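Lilla Nyitrai
15th July

Right, kettle's on, so settle in. A few people asked how I keep old table linen going when I use it nearly every day, and my answer got much too long for one post. It's a thread instead, sorry in advance!

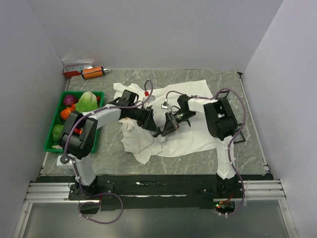
1/ Start with where it comes from

Most of mine was my grandmother's, from Jarkovby, and it came to me in a suitcase with a broken clasp and a great deal of lavender. The rest I've picked up at the Sunday market in Busville, where you can still get a decent tablecloth for less than a sandwich if you're there before the dealers (I never am, but Judit Szabó is, bless her, and she texts me).

2/ Soaking

Cold water first, always, and overnight if you can spare the bath. Old linen holds on to starch and dust for years and a hot wash straight off will set whatever is in there. Change the water when it goes the colour of tea. I had one cloth that needed four changes and I very nearly gave up on it. It's my favourite now.

3/ Stains

Red wine I can usually shift. Candle wax too, with brown paper and a warm iron. Rust is another matter and I've made my peace with it. Piroska Csonka swears by lemon and salt left out in the sun, and hers do come up beautifully, but she has a south-facing garden and I have a balcony that sees daylight until ten past eleven.

4/ Drying

Flat if you have the room, or over two lines so the weight is shared. Take it in while it's still a bit damp. I know it's a nuisance having to hover, but bone-dry linen is a misery to iron and you'll be there all evening with the spray bottle, muttering.

5/ Ironing, or not

I used to iron everything, both sides, hems first. These days I do the big cloths for guests and let the napkins be as crumpled as they like. Pull them into shape with your hands, fold them, pile some heavy books on top and go and do something nicer.

6/ Mending

Small holes I darn with thread pulled from the hem of a cloth that's past saving, so the colour matches. Yurani Zapata taught me that one and I've been grateful ever since, even though my darns still look like little spiders next to hers.

7/ Putting away

Roll the long ones, and refold the others along different lines every October, or the creases wear through. Plain cotton pillowcases are fine for storage. Please not plastic!

That's my lot for now. If you've got a trick for rust I would dearly love to hear it, and yes, Judit, I still have your blue runner, I'll bring it on Saturday.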